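Scuff mark (interior surfaces)

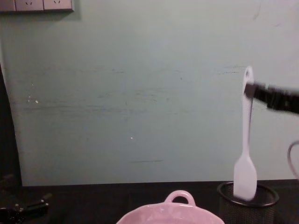
Faint scuffs and a short dark scratch on a green wall above a countertop

A scuff mark is a shallow mark left on a surface when another object rubs against it. The word is used for floors, shoes, furniture and painted walls. This article is mainly about painted walls inside buildings. A scuff is different from a scratch, in which some of the surface is cut away, and from a stain, in which a substance goes into the paint.

Formation

Two things can happen when an object slides along a painted wall. In the first case the object is softer than the paint and leaves a little of itself behind. Rubber soles, plastic bins and the backs of chairs usually make marks of this type, and the mark is often darker than the wall. In the second case the object is harder and it presses the top layer of the paint flat. The color stays the same, but the light is reflected in another way, so the mark looks like a shiny line. Painters call this second type burnishing.

The height of the marks gives information about the use of the room. In corridors most of them are found near the floor and at the height of bags and carts. Behind worktops they are commonly horizontal, as things are pushed along the wall and seldom lifted against it.

Influence of the paint

Matte paints contain more pigment and less binder than glossy ones. They hide the unevenness of the plaster well, but they mark easily and are difficult to clean without burnishing. Satin and semi-gloss paints are harder and can be washed many times. For this reason they are preferred in kitchens, schools and workshops. Pale colors show the dark transferred marks, and deep colors show the burnished ones. Middle tones of gray and green have been popular in public buildings partly because they show both types less.

The age of the paint is also important. Water-based paint feels dry after some hours, but it can need up to four weeks to become fully hard.

Testing

Resistance to rubbing is measured in the laboratory with a brush or a pad, which is moved back and forth over a painted panel. In Lukerbridge, the building surveyor Pavithra Subramaniam compared 300 panels of matte and satin paint in this manner. Two panels were damaged in transport, and the published table therefore gives results for 298. The matte panels showed a visible change after 545 strokes on average – the satin panels after 900.

Removal

Transferred marks can often be removed with a soft cloth, warm water and a small amount of dish soap. A white pencil eraser is suitable for short dark lines. Melamine sponges are effective, but they are a fine abrasive and can leave a shiny area larger than the original mark. Burnished marks can't be washed off and must be painted over. It is usual to repaint the complete wall from corner to corner, for a small repair is visible even with paint from the same can.

Prevention

Chair rails, corner guards and splash panels are the traditional means of protection. Venkatesh Devadiga, in his handbook for building managers, recommends a gap of two fingers between furniture and wall – this is enough for most chairs, but not for reclining ones.

See also

Abrasion
Burnishing
Chair rail
Gloss (optics)
Washable paint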